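Vondotora Opens Refill and Return Tableware Program to Shared Kitchens in Prastdale

PRASTDALE, Fri 27 May – Vondotora, the supplier of everyday tableware to shared kitchens, student residences and small workplaces, today announced that its refill and return program is open to all managed buildings in Prastdale. Under the program, a building receives colored plates and bowls together with plain metal cutlery, and sends worn pieces back to the Vondotora warehouse on Grondia Street in exchange for replacements.

The program was tested over the winter in 40 shared kitchens. Each kitchen was given sets in orange, green and other colors, one color to a resident where numbers allowed, and was asked to follow a short routine after meals: place the bowl on its plate, lay the fork or spoon in the bowl, and carry the stack to the counter beside the sink in one trip. 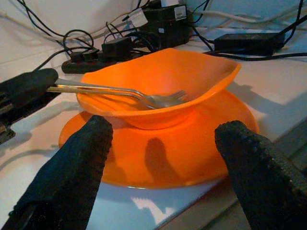 Orange bowl and plate with a metal fork.

Vondotora designed the routine after reviewing how dishes travel through a shared kitchen on an ordinary evening. Cutlery was the item most often reported missing by building managers, ahead of mugs and bowls. Keeping the fork with the bowl until both reach the sink means that it is less likely to be scraped into the trash with leftovers or left behind on a table. The same routine appears on the printed card supplied with each set, and residents are free to adapt it to the layout of their own kitchen.

Light plastic tableware was chosen for the program in place of ceramic. It is easy to carry, it stacks in a shallow cabinet, and it can be dropped on a tile floor with less risk to the floor and to the person standing on it. The company recognizes that plastic pieces do not keep their shape and finish forever. Rims may become uneven with long use and high heat. For that reason the exchange service places no limit on the age of a returned bowl or plate, and a building does not need to show proof of purchase for any item supplied under the program.

Participating buildings also receive guidance on the care of the counter and sink. Vondotora recommends that one side of the sink be kept for dishes waiting to be washed, and that the basin itself be used for washing only. Metal cutlery should be taken out of the bowl and washed first, while the water is clean. Bowls follow, then plates. Food should be scraped out before any piece goes under the faucet.

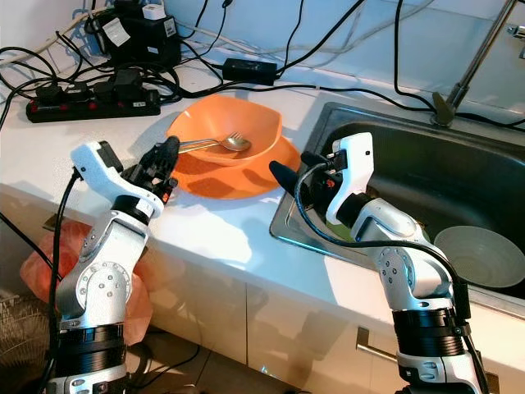

Sobczak said that the cutlery had always been the sore point in the building, and that residents had argued about forks more than about rent. Having a fixed place for everything on the way to the sink had settled most of it, Sobczak added, although the question of who empties the drying rack was still open and no set of plates was going to answer it.

In response to comments of this kind, Vondotora has added a drying and storage section to the printed card. It advises that plates be stood on edge while they drain – against one another if no rack is available – and that bowls be turned upside down on a cloth. Pieces should be put away by the end of the day, so that the counter is clear for breakfast.

Color remains the part of the program that residents mention most. In the closing survey, 37 of the 40 kitchens asked to keep their assigned colors. The remaining kitchens preferred a mixed set held in common, and this is now offered as a standard option at the same price.
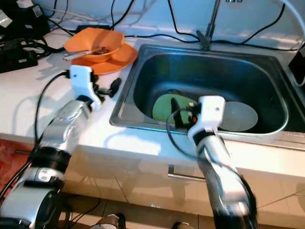 Buildings that choose the mixed set may combine colors freely and may change the combination at each exchange. Spoons and forks are supplied in the same plain metal finish with every order, so that replacements match pieces already in the drawer.

A starter set serves 5 people. Vondotora has set aside 700 starter sets for the Prastdale opening, and orders will be filled in the order in which they are received. Exchanges may be made at the Grondia Street warehouse during normal business hours, or by scheduled pickup for buildings with more than one kitchen. Returned pieces are sorted by color at the warehouse. Metal cutlery in good condition is cleaned and placed back into use.

A second round of orders is planned for September, when student residences reopen. Managers of residences who wish to receive their sets before move-in are asked to register over the summer and to state the number of kitchens, the number of residents in each, and whether assigned or mixed colors are preferred.

Order forms, care cards and the exchange schedule are available on request from the Vondotora customer office in Prastdale.

About Vondotora
Vondotora supplies plates, bowls, cutlery and kitchen storage to shared households and managed buildings. The company is based in Prastdale.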